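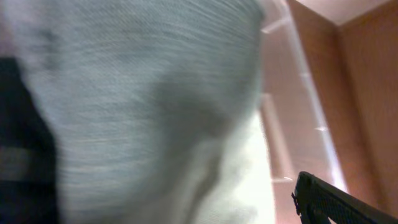

Folding the soft stuff: throws, jersey sheets, anything that won't hold a crease

Last updated in March
476 views · 14 comments · 3 shares

unby_attic
OK so I need help from people who fold better than I do. The pale gray-blue one in my photo is my problem child. It's soft, it's big, and every time I get it into something like a rectangle it slumps and goes bulgy on one side. The dark one with the lighter stripe behaves fine, it's just in the way.

I have one shelf for all of this. The shelf is in the hall closet of a rental in Belside and I can't put up another one, so please don't tell me to put up another one. Do you fold, roll, or give up? I've been rolling since the holidays and the rolls keep coming undone and sliding down behind the towels.

mossandpenny
Fold in thirds the long way, then thirds again, and put the fat edge facing out. That's how my aunt did it and her linen closet looked like a store. The trick is doing it on a bed and not in the air. If you hold it up by the corners the middle sags, and you end up folding the sag right into it.

Karaca_Jo
Roll, but roll tighter! And tuck the last corner into the end like you would with camp socks. Mine stay put for months.

mossandpenny
Rolling wastes the whole back of a shelf, sorry. You get round things with air between them.

Karaca_Jo
You get round things you can pull out one at a time without wrecking the pile. I'll take the air.

renato_rivera
Does it have any stretch to it? I can't tell from the photo if it's woven or a knit and it makes a big difference. A woven throw will take a fold if you press it flat with your forearm as you go. A knit one is going to relax no matter what you do, and then I'd go with the pillowcase method. Fold it loosely, slide it into a pillowcase, lay it flat. The pillowcase does the work.

unby_attic
It has some give, yes. More one way than the other. I got it secondhand so there's no tag to check. I'd never heard of the pillowcase thing for throws, only for sheet sets.

renato_rivera
Works for anything soft. Fold it so the stretchy direction is the short side or it creeps out of the opening. – Renato

dustbunny300
Am I the only one who thinks this belongs over the back of a chair? It's a nice color. I have a gray one that has never been folded in its life and we're both happy.

unby_attic
I have a cat who sheds white. Next question lol

dustbunny300
Fair enough!

fonton_flats
Disagree with the pillowcase idea for anything you use every day. You'll do it twice and then you'll be stuffing it in like a sleeping bag. Great for winter things you put away in spring. For a throw that comes out every evening I'd get a plain lidless bin, drop it in folded once or twice, and call it tidy. I moved to bins when we came over to Fonton and I haven't looked at a folding video since.

mossandpenny
A bin is just a floor with walls though

fonton_flats
And I'm fine with that – my evenings are my own.

unby_attic
Update from last night. I did it on the bed like mossandpenny said, thirds and thirds, smoothing as I went. It came out a lot flatter than the roll ever did but it's still puffy on the fold side, and it took me three tries to get the edges anywhere near each other. Then I put it in a pillowcase, and that fixed the puff. The striped one I folded in half a couple of times and put underneath because it's heavier.

So that's two of you right so far. Karaca_Jo I did try the sock tuck as well and mine popped open while I was still holding it.

Karaca_Jo
You have to pull the corner over the whole roll, not just poke it in the end! Try it again with the striped one, the stiffer ones are easier to learn on.

unby_attic
Ok ok, tonight. Do I start rolling from the folded side or the open side?

Karaca_Jo
Folded side. Open edges end up on the outside so you've got something to tuck with.

Share this thread · 3 shares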